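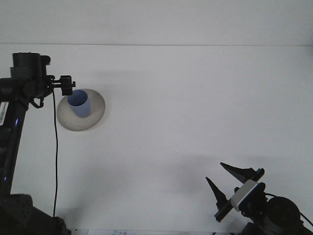

Work on the Sondwood records consolidation continued through the reporting period, and the asset register is now the main deliverable in progress. The register replaces four separate spreadsheets kept by the site offices, each with its own numbering and its own rules for what counted as an item. Under the new procedure every item carries a printed label fixed where it can be read without moving or dismantling anything. Cables and other accessories are recorded under the parent item and do not receive a number of their own.

Status of the register

The combined source lists held 2436 lines. After removal of duplicates and disposals, 1000 lines were passed to Lesego Mahlangu for matching against purchase records. Of these, 276 remain open. Most of the open lines relate to furniture and small electrical goods bought before the present order system, for which the invoice gives a total but no breakdown. We propose to enter these at nominal value with a note of the source document. Arsen Tkachuk has drafted wording for the note and it is with the auditors for comment.

Software

The Trulport import module was accepted after a second round of testing. The first round failed on date fields – the old lists mixed day-first and month-first formats – and the supplier corrected the parser at no charge. Export to Voritz works for single sites. Export across all sites times out and has been logged as a fault. Until it is fixed, Despina Bogdan will run the exports site by site and merge them by hand at the end of each quarter.

Budget

Spending is within the approved amount. Label stock cost less than planned, and the difference has been moved to staff hours for matching. An order for 200 replacement labels was placed for the Jacobs building, where the first batch was printed with the wrong site prefix.

Next period

Close the open lines, retest the multi-site export, and issue the procedure in final form. Hendrik Motaung will carry out the sample check in October. Stuart Entwistle takes over as budget holder from the start of that month, and signing limits will need to be updated before then.

Submitted 17 May 2026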